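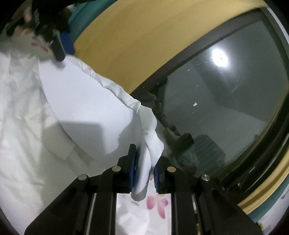 *Corner grasp on a white sheet, second gripper on the far corner.*

**1/** Thread on what automation looks like from the linen side of a serviced-apartment business. I schedule housekeeping at Wanmont, a Cellirent building with 42 units. There is no robot on the floor yet. There are hand-held grippers, and people doing their normal work with them.

**2/** The arrangement: Zelo builds the software, we supply the tasks and the hours. A housekeeper takes a gripper in each hand and handles the linen with two fingers per side. Each gripper carries a camera. The recordings go to Zelo for training.

**3/** First measurable effect was on the schedule. A bed change with grippers takes more than twice as long as one without. We had planned for a small penalty and put recording shifts next to checkout peaks. By Friday of the first week we had moved them to the quiet block after 2 p.m.

**4/** Second effect was on vocabulary. Our old work instruction said "strip bed, load washer." Zelo wanted it broken into steps: find a corner, pinch, lift, find the next corner, and so on. The old line became 9 steps. Several housekeepers disagreed about the order, and it emerged that we had been training new hires in at least two different methods.

**5/** Sheets are harder than they look on a task list. A corner is easy to hold once you have it. Finding it in a heap of white cotton is the slow part, and the people who are fast at it mostly do it by feel. The gripper pads give you very little of that. You have to look for the hem.

**6/** Mixed fabric is the other slow case. Pull a fold of white with two fingers and a piece of printed cotton can sit right next to it, half tucked under. By hand you separate the layers without thinking. With the gripper you decide where the pinch goes, and if it's wrong you let go and start over. 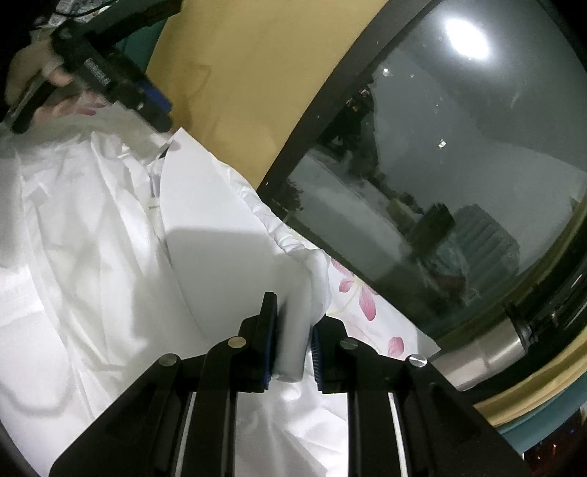

**7/** Pay. Recording hours are on the normal rate plus a supplement, and they don't count toward the room quota. That second part mattered more than the supplement. In the pilot they did count, and people hurried, which was bad for the recordings and worse for the wrists.

**8/** On wrists: squeezing a gripper for a whole shift is a new kind of load. Bed work is mostly back and shoulders. This is forearm and thumb. We cap sessions at 42 minutes, an odd number that comes from dividing the quiet block by the number of pairs we have. Nothing medical about it. I'd like a proper assessment before we extend it.

**9/** Who does it: volunteers only, 6 people at present. The split wasn't by age or by length of service as I'd guessed. The ones who stayed with it like slow, exact work. The ones who dropped out were mostly our fastest bed makers, who found it irritating to be bad at something they're good at.

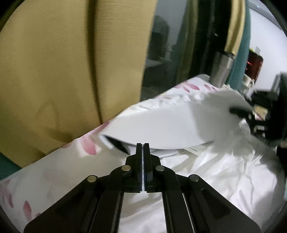
There is a practical problem in that. If the fastest people don't record, the system learns from somebody else's technique. Zelo says variety is useful and they don't need the fastest version. I accept that for training. I'm less sure it should also be used to estimate how long the job takes, and I've asked for that in writing.

**10/** Privacy. The cameras see the room along with the linen, so we record only in units between bookings. Faces stay out where possible, hands and sleeves don't. Staff can have a session deleted within the week. Two requests so far, both processed.

**11/** For comparison, Lappalainen, where our flat linen goes for pressing, automated the folding line years ago. The folders moved to feeding and inspection. Same headcount for a while, then fewer on nights. The feeding job is more repetitive than the folding job was. People here know people there, so they ask about it.

**12/** What I can tell them: no change to headcount through the end of the recording contract, in writing. After that I don't have an answer, and I've stopped giving them a vague one.

**13/** Next item is fitted sheets, starting in June. The step list for those is currently blank after "find corner."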